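Moving a sourdough starter interstate (or just through a long hot August up north)

Prolldale_Pam
Posted 7:14 am

Hello all, long-time reader and only an occasional poster, so please be gentle. We're leaving for Darwin in August to be nearer my daughter and the new baby, and I'm fretting far more about my starter than I am about the furniture. She's 11 years old, she's lived on the same shelf in the same cool kitchen the whole time, and I have grown ridiculously fond of her. The drive is 2,460 kilometres the way we're going, with a stop at my cousin's in the middle, and I don't trust the esky to stay cold the whole way.

So my question is whether to carry her wet in a jar, dry her out into flakes, or do both. And once I'm up there, how on earth do you keep a starter happy when the kitchen sits near thirty degrees before breakfast?

crumbandco
Posted 7:52 am

Both! Always both. Smear a thin layer on baking paper, leave it somewhere airy until it snaps, then crumble it into a zip bag and put it in your handbag, not in the boot. I did this when we moved to Cairns and the jar went off like a volcano outside Mackay — lid, towel, back seat, the lot. The flakes came back to life in four days and I've been baking from them ever since.

Old Akande
Posted 8:30 am

I'm going to disagree a bit with the above, kindly meant. Dried flakes do work but you lose something, at least I always have. Mine came back sharper and never quite had that milky smell again. What I do now is make a very stiff starter, 50 grams of water to 100 of flour, kneaded into a ball and buried in a tub of dry flour. It ferments so slowly that it barely notices the trip. My late mother-in-law carried hers that way on trains, and she was a better baker than any of us here.

crumbandco
Posted 8:41 am

I reckon the smell changed because your flour changed, Akande, but I'm not going to start that argument again before my second cup of tea!
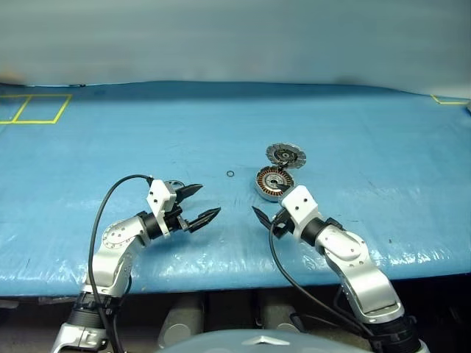 Old Akande
Posted 9:05 am

Same flour, same bag, thank you very much. But I do take the point that I only tried it twice, and once was in the middle of a very damp winter, so perhaps the flakes weren't properly dry when I packed them away.

Hwa-young Ok
Posted 9:37 am

Good morning Pam, and congratulations on the grandbaby. I've baked in the tropics for a long while now, so I'll leave the packing to the others and talk about the heat.

Feed her smaller and leaner than you're used to. At home you might keep back half and feed the rest, but up here I keep 25 grams, and I give it five times its weight in flour with cool water from the fridge. A little salt in the feed slows her down as well, just a pinch. If you only bake on weekends, let her sit out for an hour after feeding and then put her straight in the fridge, towards the back.

Please also cut your bulk rise right down. My first loaves up here were pancakes, all of them, and I cried over a few. I had been going by the clock in my old recipe instead of looking at the dough, and by the time I came back from the shops it was soup. These days I start in the evening and shape before bed, and the fridge does the rest overnight.

dusty_banneton
Posted 10:20 am

Can I put in a word against the salt? I tried it one summer and she went terribly sluggish and took a week of feeds to come good. Cold water and a stiffer mix did the job for me without any fuss. Rye helps too if you can get it fresh, though it does speed things up, so go easy.

Hwa-young Ok
Posted 10:48 am

How much salt did you use, dusty? I mean a real pinch, what you'd put on a tomato. Half a teaspoon would certainly upset her.

dusty_banneton
Posted 10:55 am

Ah. Yes. It was a good deal more than a tomato's worth. I withdraw my complaint, mostly.

Prolldale_Pam
Posted 12:16 pm

You're all so kind, thank you. I've got a sheet of baking paper drying on top of the bookcase as I type, and I'm going to try Akande's stiff ball as well, in the old flour tin with the good lid. Crumbandco, I'll be putting the flakes in my handbag, and another lot in the post to my daughter, just in case.

Hwa-young, one more if you don't mind — do you cover your dough with a cloth up there, or does it want something tighter?

Hwa-young Ok
Posted 12:40 pm

In the wet season a cloth is fine, the air is like a bath. In the dry I use a shower cap over the bowl or you'll get a skin on it. Let us know how the first loaf goes, and don't be cross with it if it's flat.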